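Stories Serials Writers Submit Log in

Fiction > Short > Night Shift

January
By Rosemarie Hinrichs

SHELF NINE

Twenty past four and the Parsa was stuck on the soap again.

Or not soap. Cartons, bottles, whatever came down the belt at Grulden before the trucks. Amarachi had stopped reading labels in her first week. You pick it up, you put it on the white shelf, you pick up the next one. 2,000 a night, that was the number. Her hands knew it.

The arm's hands did not know it. The arm had two black fingers and a lot of thinking to do.

"Is it broke?" said Cillian Kavanagh.

"It's looking."

"It's been looking since my sandwich."

She leaned on the cart. Cold feet. The heaters in the back half of Grulden went off at midnight and the man from Rurnport said it was better that way, the motors liked it. Good for the motors.

The fingers went down. Stopped. Came back up a little, like somebody who's seen the price.

"Go on," she said. Quiet, so Cillian wouldn't hear. He heard.

"You're rooting for it."

"I'm not."

"That thing gets good, we're out the door. Danjuma said so. Dridlow went down to two people a shift."

"Danjuma also said Dridlow hired them all back for the returns." She'd looked it up. Well – she'd asked her cousin. Same thing. The Dridlow machines could lift a case all night long but couldn't tell a dented one from a good one, and they put the dents up front, neat as anything, and customers sent teh lot back.

The fingers went down again. Slower.

Her mother folded laundry for a hotel, thirty-one years. Sheets. She used to say wait till they get a machine for the sheets, then I'll sit. They never got one that could do the corners. She sat anyhow, in the end, her knees did it. Amarachi thought of that every time the arm stopped and she didn't know why, it wasn't even sheets.

Lanying Liang came over the radio. Count?

"2,072," Amarachi said.

That's you or the Parsa?

"Me and Cillian."

And the Parsa?

She looked at the little green screen. Looked at Cillian. He was grinning already.

"Nine."

Long crackle. Okay, said Lanying. Okay, leave it run, they want the hours on it.

So they left it run. Cillian went to find his other glove. Amarachi should of gone too, there was a pallet waiting by the door and the first truck at five. She stayed. The fingers were on either side now, one left, one right, the carton between them and the edge of the shelf right there, nothing to it, a kid could do it.

"Come on," she said. "Ten."
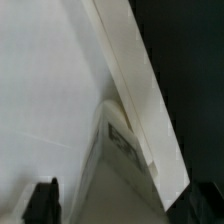

Number ten, from the wrist.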